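Wrist-camera exposure and insertion policies: some numbers

Posted 10 October 2018

Last month I wrote up the Goltow data, in which a policy trained on wrist-camera images learned to put desk tools into a mesh pen cup. Hina Abbasi asked in the comments whether the policy used the cup at all in the last part of the motion, or whether it memorized the approach. I have rerun the evaluation with that question in mind.

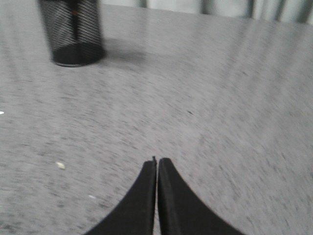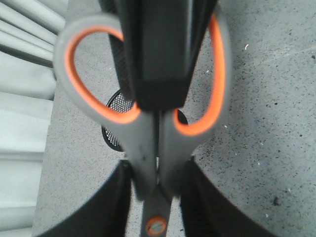

Both from the wrist camera. The scissors are held near the pivot screw in the second one.

The setup is unchanged from the earlier post. The policy takes the wrist image and the joint state and outputs a short chunk of end-effector motions. Training used 200 teleoperated demonstrations, all with the same cup. The loss is plain L1 on the actions. I tried a diagonal Gaussian head in the spring and dropped it, as it trained slower and scored the same.

For the new runs I moved the cup between episodes and kept the start pose fixed. A policy that memorizes the approach should fail as soon as the cup leaves its usual spot. Over 60 trials with the cup within the range of positions covered by the demonstrations, success was 69 percent in the last post and did not change measurably here. Outside that range it dropped quickly. The misses were biased toward the middle of the training range, so the policy does look at the cup but is pulled toward the mean position when it is unsure.

Masking gives a cleaner answer to Hina's question. I replaced the image with the last frame before the final descent and let the policy finish from that. With pens this made almost no difference. With scissors most trials failed, usually with a blade catching on the rim. My reading is that the pen descent is close to open loop, and the scissors descent needs the image because the grasp varies more from trial to trial.

Blur is a separate problem. The camera is on auto exposure, and in fast wrist motions the table texture smears into streaks. Saranya Bhat suggested fixing the exposure at a short value and adding gain. I ran 20 trials that way on the old weights and it was worse, presumably due to the noise, which the network had never seen. The comparison is unfair until I retrain with matching data. That is planned for November.

Two notes for anyone reproducing this. The Ackah branch of the code has the masking option, and the main branch does not yet. Also, the action normalization is computed per dataset, so if you merge in the Tollgate demonstrations you have to recompute it or the gripper command will saturate.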